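Otton bottle crate, teleoperated demonstrations

Simulated demonstrations of one pick-and-place task: a single arm moves brown bottles between a low tray and a blue crate with six compartments. All episodes were driven by remote control by a human operator. There is no scripted motion in this release.

Release date: 2023-08-13
Maintainer: Ningsih Purba
Operators: Dimas Sembiring, Intan Subramaniam, Troels Kárason

Contents

500 episodes, split by operator. Each episode has a wrist view and a fixed view of the table, joint positions, gripper opening and the operator's raw input. Views are rendered from the same simulator state, so no time alignment is needed.

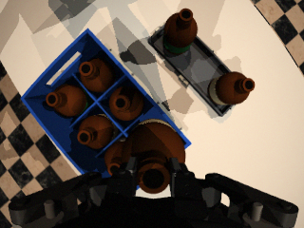 Operators worked from both views and could switch between them at any time. Dimas and Intan used the Planley hand controller. Troels used a keyboard for his share, and his episodes are slower, with more stops near the crate. Filter on the "input" field if that matters for your training.

Bottles are gripped by the neck. Label colors vary between bottles and carry no meaning for the task. Crate angle and tray position change from episode to episode; the table and the room stay the same.
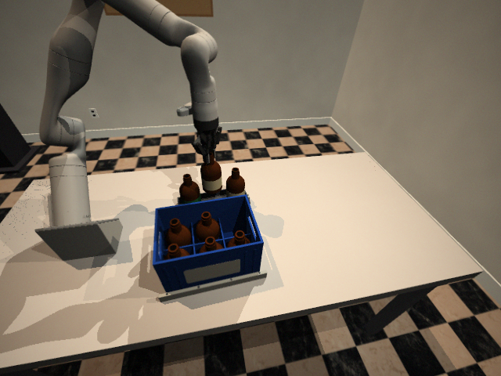
Episodes where a bottle was dropped are kept and marked "fail". We left in hesitations and second tries as well — trim them yourself if you want cleaner paths. In 8 episodes the operator input log is missing and only the joint positions can be used.

Known problems

Contact between bottle and divider is stiffer than it should be. Episodes recorded before March use an older gripper model with wider pads.

Send corrections to Ningsih.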